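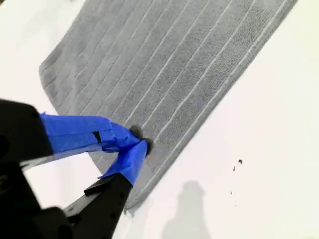 Edith Mamani wrote to me in August and asked why a towel drinks up water so well when her raincoat won't drink any at all. They're both cloth, she said, so what's the difference? And could I please explain it without using the word "molecule" more than once, because she'd lost count in my last piece.

Okay, Edith! I'll use it once, and I'll warn you when it's coming.

Let's start with a drop of water sitting on a kitchen counter. Look at it from the side, with your chin right down on the counter. See how it bulges up in a little dome? Water likes to hang on to itself. All the tiny bits it's made of (here it comes — molecules) tug on each other, and the ones at the top get pulled in tight, so the drop acts as if it had a stretchy skin.

Water also likes to hang on to some other things. It likes glass, it likes paper, and it really likes cotton. It doesn't care for wax or grease, and it isn't fond of most raincoats, which usually have a coating on the outside that water can't get a grip on. So on a raincoat the drop holds on to itself, stays round and rolls off down your sleeve (and into your shoe, if you're me).

On cotton, something else happens. Cotton comes from a plant, and every thread is made of lots of skinny fibers twisted together with tiny gaps between them. Water grabs the side of one fiber, creeps along it, and pulls more water up behind. Then that water grabs the next bit of fiber. It keeps on creeping into the gaps, even uphill! Grown-ups call this capillary action. I call it water climbing, because I could never spell capillary when I was your age and I still have to check.

Now, about those loops. Get a bath towel and look at it really close up. Lots of towels are covered in little loops of thread, and that kind of cloth is called terry. A bed sheet can be cotton too, but it's flat. If you took one small patch of terry and pulled all its loops out straight, you'd have a lot more thread than you'd find in the same size patch of sheet. More thread means more places for water to climb, and there's space between the loops for water to sit in as well.

When I was a kid in Istelcombe we had one enormous beach towel for the whole family, and it was my job to carry it home from the lake. I weighed it once on my grandmother's kitchen scale, because I was that sort of child. Dry, it was 635 grams. I didn't get to weigh it wet (she saw me coming with it dripping across her clean floor, and that was the end of science for the day), but my arms can tell you it was a whole lot more!

You can do a better job than I did. Here's what you need:

A washcloth
A kitchen scale that shows grams
A bowl of water
A grown-up who doesn't mind a puddle

Weigh the washcloth dry and write down the number. Dunk it in the bowl and push it under until no more bubbles come up. Those bubbles are air that was hiding in the gaps, and water is moving into its place. Lift the washcloth out, let it drip over the bowl while you count slowly to 43 (I picked that number because I like it, but use the same count every time), then weigh it again. Take the dry number away from the wet number. What's left is how many grams of water your washcloth is holding.

Mine weighed 43 grams too, which made me laugh. Try yours, then try a sock, then a piece of an old T-shirt.

If you'd like to watch water climb, tear off a long strip of paper towel and hang it so only the bottom edge dips in a glass of water. Put a dot of washable marker just above the waterline first. Keep an eye on the dot for 6 minutes. Some inks spread out into different colors as the water goes by, and black is often the best one.

One more thing, Edith, since you asked at the end of your letter why your towels at home went sort of useless. Does somebody use fabric softener? Softener can leave a thin, slippery layer on the threads, and water has a harder time getting hold of them. Try washing a towel without it a few times and then do the drip test on it.

Next time I'm answering a question about why soap makes bubbles and plain water mostly doesn't. Bring a straw.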